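Workbench > Robot arm > Upkeep

Last updated 10 Sep 2019

Putting the sleeve back on (and arguing with a cable)

So the wrist joint on the Stinesen got its service this week, finally! I'd been putting it off since April, when Debora Pace first told me she could hear a tick on the way down. I couldn't hear it. She was right anyway, one of the little screws in the wrist housing had backed out by half a turn, and two more were thinking about it.

Getting in there means peeling down the gray sleeve over the joint, and I hate that sleeve. It goes down easily enough, but coming back up it bunches, and if you get it twisted you have to start over (I started over twice). Then a dab of threadlocker on each screw, snug, and leave the whole thing alone overnight. Carter Campbell does his with the arm powered and holding position, which I'm too chicken to try.

After that it's re-zeroing the fingers, 16 poses, and then a slow reach toward something round. I use an apple on a plate. The thumb is always the one that needs fixing, and this time it was off by 2 degrees.

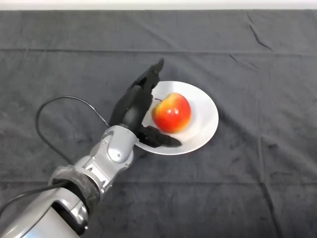 How much slack should the cable at the wrist have?

Enough to make a loose loop when the wrist is turned as far as it goes. If it pulls straight at any point, let out more before you run anything fast.

I had mine too tight for ages and killed a connector that way. The replacement from Pelletier was 46 dollars plus shipping, and I've bought a spare now. Next job is the elbow, which has 182 hours on it since the last grease, so I'll probably get to that once Réjean Wong gives me back my good hex keys.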